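Wavham Steyn indoor match basketball, size 7

3 min read

Our best seller for club and school teams, back in stock in the new grip. Composite cover, deep channels, butyl bladder. Holds its air well between sessions, we top ours up maybe once a month.

What's changed from the old Steyn: softer cover, slightly tackier out of the box. Channels are a touch wider so smaller hands get hold of it easier. Same weight, same bounce. Logo moved, don't ask us why. 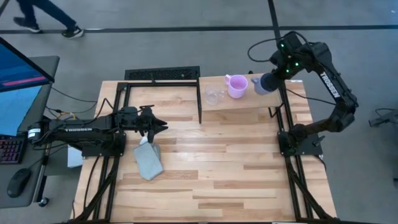 Needs breaking in. Give it roughly 10 sessions on a clean floor before you use it in a match, it will feel slippy at first. Indoor only. Tarmac will ruin the cover in a few weeks and we wont replace it if you've had it outside.

Pump to the pressure printed by the valve. Wet the needle first. Please. Most of the returns we get are torn valves.

Price is £38 each, needle included, pump not. Club orders of ten or more get a carry bag thrown in. The Pustitz training ball is cheaper and fine for drills, but the league in Jendier won't accept it for fixtures so check before you buy a bagful.
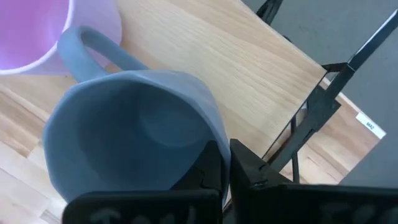
Light blue mug, with a pinkish-purple cup beside it.

Cleaning: damp cloth, bit of mild soap, dry it by hand. No radiators, no car boots in June. Store off the floor if you can.

Sizes: 7 in stock now. Size 6 due shortly, email and we'll put one by. Size 5 discontinued, sorry, try the Pustitz insted.

Returns within a month, unused and still in the box.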